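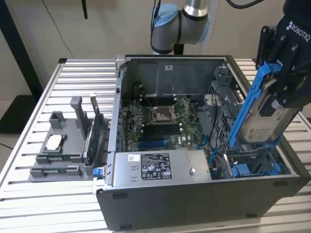

My brother says that one must never buy a used drive without asking how many hours it has worked, and he repeated it when I told him about my Dell. He is right, of course. I asked the seller at Prieto and the answer was 723 hours, so I was satisfied.

The old workstation was very slow to open my photos, and I decided to give it 2 more years of life. The blue caddy is the part I like most, and the drive needs no screwdriver when it sits in one. Thin blue SATA cables are less pleasant — they bend wherever they want.

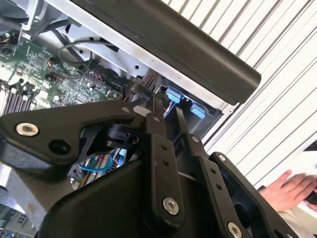 I also advise to write down on paper which cable goes to which connector before you pull anything. I did not do it in March, and I lost a whole evening. Next I would like to clean the dust from the fans, but for this I am waiting for a soft brush from Gendberg.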